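The Filter Behind the Little Round Door
What a front-loading washer asks of the people who own one, and why so many of us never do it

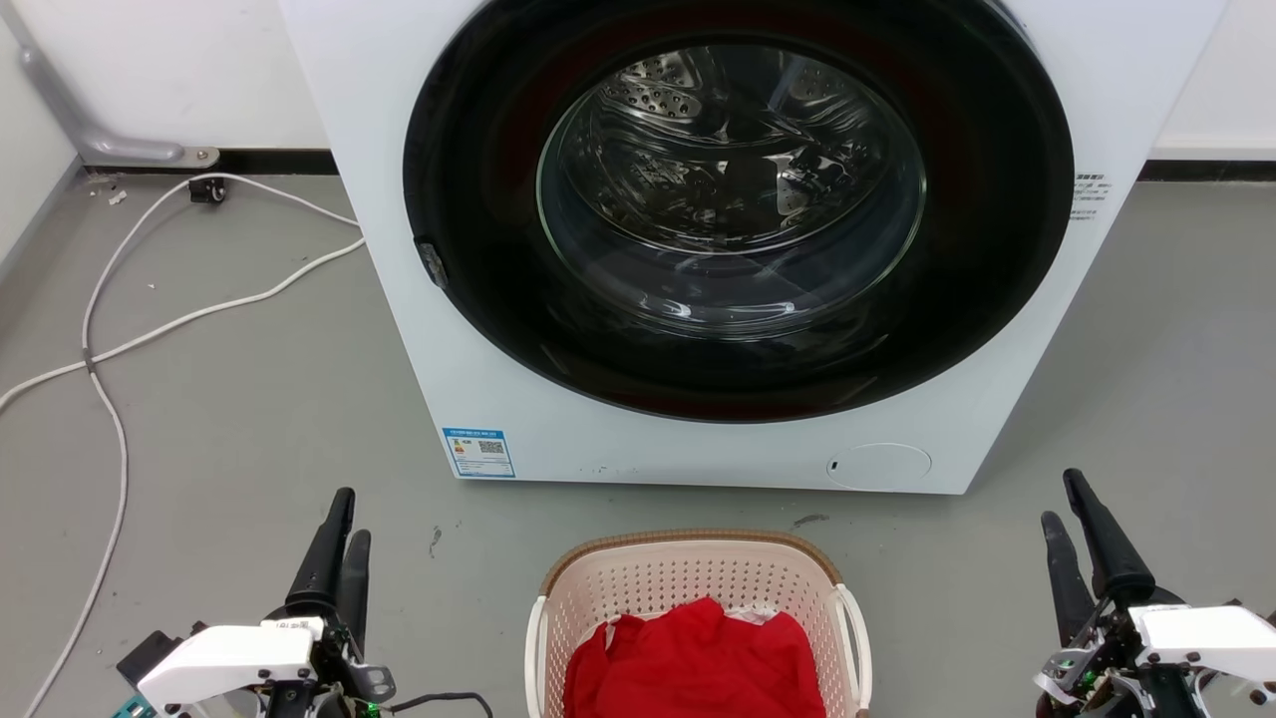 By the home desk, November 2018

The most common washing machine complaint in Grurkstead is that the clothes come out smelling like a pond. The second most common is that the machine stops with water still in it. Both problems usually start in parts of the machine that most owners have never opened.

The town has one repair shop that still fixes washers, a narrow storefront on Joo Street with a workbench in the back and a row of machines waiting for parts. The shop charges $200 for a pump replacement, parts and labor. A good share of the machines that come in for a pump don't need one. They need ten minutes with a towel and a shallow pan.

Front-loaders came late to this part of the country. Top-loaders were what people's parents had, and the houses were built for them, with floor drains and deep basements. When the apartment buildings went up in Wusivmont, the laundry spaces were closets, and a machine with its door on the front made more sense. People moved in, bought the new kind of washer and went on treating it like the old kind. They shut the lid, poured in a full cap of detergent and walked away.

A front-loader uses less water. It lifts the clothes and drops them again, over and over, and that tumbling does most of the cleaning. The paddles inside the drum do the lifting. Too much soap makes a cushion of suds, and the clothes slide around on it when they should be falling. What doesn't rinse out stays behind the drum, where it turns gray and slick and starts to smell.

The shop's advice on detergent is printed on a card taped next to the register: two tablespoons for a normal load, less if your water is soft. Customers read it and laugh. Then they go home and look at the cap on the bottle, where the lowest line is hard to find even in good light.

The filter is another matter. On many front-loaders it sits low on the front panel, behind a small cover that is easy to take for a decorative detail. It catches what would otherwise go into the drain pump. In Arolstead, a laundry room shared by 4 apartments went through two years of slow drains before a tenant looked up the manual. The filter held coins, a bra wire, a hair clip and a wad of lint the size of a fist.

To clean it, turn the machine off and unplug it. Let hot water cool first. Put down an old towel and slide a shallow pan under the opening. Some machines have a little drain hose next to the filter, with a plug in the end. Empty that before you do anything else. Then turn the filter slowly counterclockwise and let the rest of the water come. There will be more of it than you expect, so keep a second towel close. Rinse the filter under the tap, wipe the inside of the opening with a rag, feel for anything caught near the pump blades and screw it all back until it's snug.

Every two or three months is enough for most households. If you have a long-haired dog, do it monthly.

The door seal takes even less work. Pull the rubber back gently and wipe out the fold at the bottom, where water collects along with sand and the occasional sock. A cloth with warm water is fine. Afterward, leave the door open a few inches – all day if you can, as long as there are no small children or cats in the house. Pull out the detergent drawer while you're at it and leave that open too.

Placement matters more than most buyers think. A front-loader spins fast, often above 1000 turns a minute, and it wants a hard, level floor. Concrete is best. On old wood floors the machine can creep forward over the course of a month until the hoses are tight. Set a level on top, front to back and then side to side, and adjust the feet until it stops rocking. The lock nuts on the feet have to be tightened afterward, a step the delivery crew may skip. If the machine is brand new, check that the shipping bolts are out of the back before the first load. The shop sees at least one washer every spring that has been run with the bolts still in, and last April it saw two in the same week.

Leave a little room behind for the hoses. Keep the power cord where you can reach the plug without moving the machine, and don't let cords lie where the floor gets wet. Sweep around the machine now and then. Lint drifts to the wall, and screws and scraps of packaging from the installation tend to stay wherever they fell.

A decent washer can be kept going a long time this way. The oldest front-loader in the Joo Street shop this fall was bought in 2000 and had come in for a new door latch. Its drum bearings were still quiet. The owners had used powder detergent from the start, measured with a coffee scoop, and the scoop came in with the machine, still sitting in the drawer.

The latch was on back order. The shop expected it the following Tuesday.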